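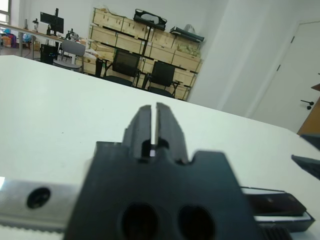 Stundside Writers' Circle | Spring Stories

The White Table
by Firdevs Uysal

By the time Eylül Oral had hung up her coat and found the pencil she liked, the morning was half gone, and the white table was still waiting for her to make up her mind. It was a good table, wide and smooth, and it had been wiped so often by so many people that the smudges had given up being dirt and become more of a family resemblance. She laid her palm on it, the way she did every day, and looked across at the crates.

They stood in their rows on the tall shelves against the gray wall, light wood with metal latches, and she had been meaning to go through them ever since Mr. Erkik retired and left her the key to the room, a jar of peppermints and no list of any kind. He had carried the list in his head for years (he was proud of that!) and had taken it with him to his sister's house on the coast, where he did not answer the telephone before noon and was in the garden after.

"Start at the top," he had told her on his last day, "and you'll never have to go back up."

So she had meant to start at the top. But on top sat the black molded thing with the curved openings, which she had always taken for the inside of a case, though the inside of what case she couldn't have told you, and next to it lay the long one, gray and black, with plastic wrapped around part of it. She had asked about the long one once. Mr. Erkik had said it was Mykhailiuk's, in the voice people use for umbrellas left behind after a funeral, and she had not liked to ask again.

She took a peppermint and began on the right, where the packing was crumpled up and showing, and where a person could reach without a ladder.

The first crate was heavier than it looked. She walked it over to the table in small steps, talking to it a little, and set it down with a bump that she felt in her teeth. The latch was stiff, then it wasn't. She lifted the packing out in handfuls and kept lifting, because whoever had filled this crate had been a worrier, and she had begun to think there was nothing in it at all when her fingers met the corner of an envelope.

It was addressed, in square careful capitals, to WHOEVER HAS THE KEY.

Well, she sat down for that. She pulled the stool up and smoothed the envelope flat and looked at it for a good long while, as her mother used to look at birthday cards before opening them, guessing from the weight.

"Dear friend," the letter said. "You started on the right. So did I. Erkik will tell you to begin at the top but his knees were always better than his sense. What's up there is mine and I will come for it in May. Please keep the plastic on. Yours, Mykhailiuk."

There was no year on it. Eylül turned the page over to be sure, and then she looked up at the long gray shape on the shelves, and got up, and went to see whether there were enough cups for two.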